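Caderno da oficina – Prémios Plerkorura, contagem da primeira volta

4 set. 2020
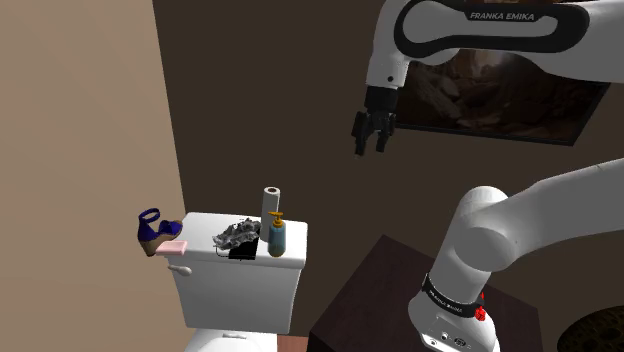

Responsável pelo caderno, montagem e dados do site Bernent

Comecei a manhã pela exportação dos votos do público para os Prémios Plerkorura de séries. O ficheiro chegou com 1.135 linhas. O formulário aceita até 2.000, portanto ainda não temos problema de limite, mas convém vigiar na última semana.

Primeiro passo: tirar os votos repetidos. Usei o endereço de correio em minúsculas e sem espaços. Na primeira tentativa esqueci-me dos espaços no fim e o resultado saiu errado. Corrigi e corri tudo outra vez.

Segundo passo: os títulos. As pessoas escrevem «Orura», «A Orura», «Orura T2», e a folha conta três séries diferentes. Fiz uma tabela de correspondência à mão. Para a categoria de melhor drama, cada variante de «Orura» vai para o mesmo código, mas a temporada fica guardada numa coluna à parte. Quem mexer nisto depois, por favor não apague esta coluna.

Dúvida que fica aberta: «Bianchini» concorre como comédia ou como minissérie? No regulamento está comédia, no formulário aparece nas duas listas. Deixei os votos separados e escrevi à redação. Pessoalmente acho que é minissérie, porque a história fecha no sexto episódio, mas não sou eu quem decide.

O texto de apresentação de cada nomeado não pode passar de 300 caracteres. O de «Bianchini» passa bastante e no telemóvel empurra o botão de voto para baixo. Cortei a segunda frase na versão de teste – a original está na pasta antiga.

Por fazer:
– repetir a exportação depois do fecho da primeira volta
– confirmar a categoria com a redação
– experimentar a página de voto em 2 telemóveis mais velhos
– preparar a folha vazia para a final, em novembro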